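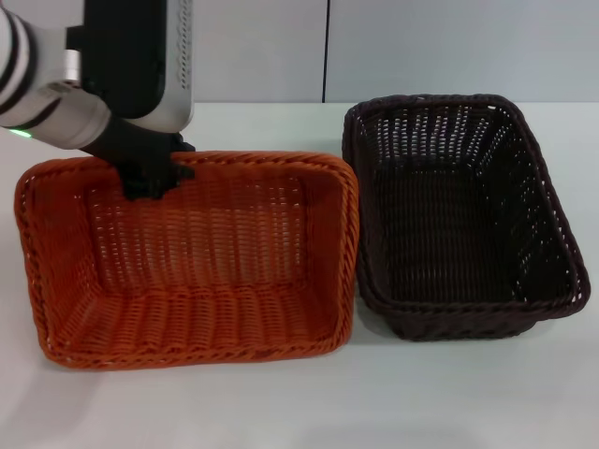

Home Forums New posts Members Search

Posted in: Storage & Organizing > Baskets, Bins, Trays

Orange or brown for the front table?? need to decide

povilas_r
Ok quick one. Setting up the white table by the door as a drop zone. Mail, gloves, dog stuff, chargers. Got two woven baskets, one orange one dark brown, side by side on there now. Synthetic rattan, not the real thing. My wife says two baskets is a mess magnet and I should keep one. I say two — incoming stuff and outgoing stuff. If one has to go, which? Orange is LOUD on white. Brown kind of disappears, in a good way.

hallwayhank
Keep the brown. Orange is fun for a month then you hate it.

Austra K
Disagree with Hank. Orange is the one people will put things in. We had a tasteful gray bin by the door for years and everybody walked right past it, keys ended up on the stove. Swapped in a bright yellow one in November and now stuff lands in it. Keep both tho. Outgoing needs its own spot or library books never leave the house.

hallwayhank
Library books go in the car.

Austra K
Whose car lol. Not everybody has one sitting outside.

tmh779
two is fine if you empty them. set a day. if you dont empty them it doesnt matter what color they are

One thing, open weave is bad for small stuff. Pens, SIM pins, loose screws, all go in the gaps. Put a liner in. I cut a piece of felt to the bottom of mine, took five minutes, no glue.

povilas_r
Liner is a good call. Theres gaps in the weave, you can see the table through the orange one. Felt or shelf paper?

tmh779
Felt. Paper curls up at the ends.

Gramard_Jo
Shelf paper is fine if you buy the thick kind?? Mine has been flat since we moved in. And you can wipe it. Felt plus dog stuff = hair forever.

tmh779
fair on the dog hair. did not think of the dog

povilas_r
Ok so thick paper for the dog basket, felt for the other. Next question while I have you all. Seams. Crumbs and grit get in these things and I cant get it back out. Do I fill them or leave them?

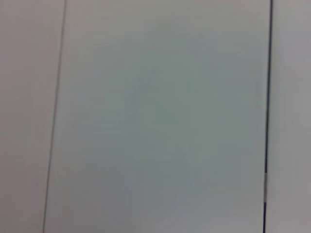

Close up. Right line is the darker one, with a pale bit in it lower down.

hallwayhank
Leave it. Fill it and you'll be looking at bad filler for the rest of your life.

Austra K
What is the pale bit? Old filler?

povilas_r
No idea. Could be a reflection, could be a break in the line. Will poke at it tonite.

Gramard_Jo
Toothpick first, then vacuum with the narrow nozzle. Don't use a knife, I chipped an edge that way and it shows every time the sun comes in. The left one looks so much fainter, I'd only bother with the right.

Mendex_fan
Clear silicone, tape both sides, wipe, pull the tape while its still soft. Done it on two tables. Looks great.

hallwayhank
Looks great for one summer. Then it goes yellow.

Mendex_fan
Mine hasn't. Depends what you buy Hank

hallwayhank
ok. Still wouldnt.

Austra K
Povilas, why not just put the baskets over the seams? Nothing falls in a seam with a basket sitting on it.

povilas_r
...did not consider that. Would need a tray for the leftover part. But yes, trying that before silicone. Wife has come round to both baskets as long as brown is hers and I stay out of it. So orange = everything of mine plus the dog. Fine by me.

tmh779
told you, empty them

Gramard_Jo
Post again once the liners are in? Want to know if the thick paper survives the dog.

povilas_r
Will do. Need to go buy some first

Related threads
Woven basket unraveling at the rim, fixable?
Drop zone with no closet and no wall hooks
Koppel trays: lids sold separately or not
Best way to wash synthetic rattan
Grit in table seams, the long thread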